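Hard water and the linen service: what changed in February

Members who use the shared laundry at Mitbridge will have noticed that towels and bar cloths were coming back stiff through the winter. The cause was limescale, made worse by a softener that had been set up wrongly when it was moved from the old boiler room. This note sets out what was found, what has been altered and what members should do with their own linen.

The supply

Water at Mitbridge comes from chalk and is hard all year. Annick Campbell tested the cold feed to the washers in February and got the same reading before and after the softener, so it was passing water through untreated. The bypass valve had been left a quarter turn open. With the valve shut and the resin regenerated twice, the outlet reading dropped to what the manual gives as normal.

The softener now regenerates at 3 am, when no machines are booked. It uses salt in tablet form only. Please do not top it up with dishwasher salt or table salt, as the finer grains pack down at the bottom of the tank and stop the brine from drawing.

What hardness does to terry

Calcium in the water reacts with soap to form a scum that does not dissolve. In flat cloth much of this rinses away. In terry it lodges at the foot of the loops, and each wash adds a little more. The loops then dry stuck to one another, the towel feels harsh and it takes up water slowly. Fabric conditioner hides the first symptom and worsens the second -- it leaves a coating on the cotton.

Dark and reddish towels show the residue sooner than white ones, usually as a greyish bloom. It is often taken for fading. A rinse in a weak citric acid solution will normally tell the two apart: residue lifts, lost dye does not come back.
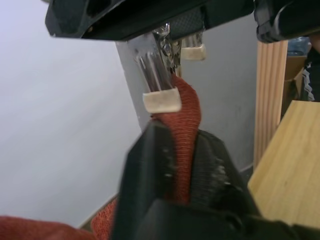 Wash settings

The old card on the wall asked for 80 grams of powder per load. That figure assumed untreated water. With the softener working, 15 grams per kilo of dry linen is enough for ordinary soiling, and a new card has been put up. Too much powder in soft water foams heavily and the machine will add rinses to clear it, which lengthens the cycle.

Fill the drum to about three quarters. Terry needs room to drop, and a packed drum rinses poorly however soft the water is. Shake each towel out before it goes in the dryer, and take it out while the hems are still slightly damp.

Towels already affected

Zsófia Medve has written up a stripping method using citric acid, followed by a hot wash with no powder. Copies are in the folder by the Karnholm machine. Do not combine the acid with bleach in any form. Two treatments, a week apart, should be enough for most towels.

The next hardness readings will be taken in May, at the cold feed and at both washers. Anyone whose linen is still coming out stiff before then should leave a note in the folder with the machine, the programme and the dose used.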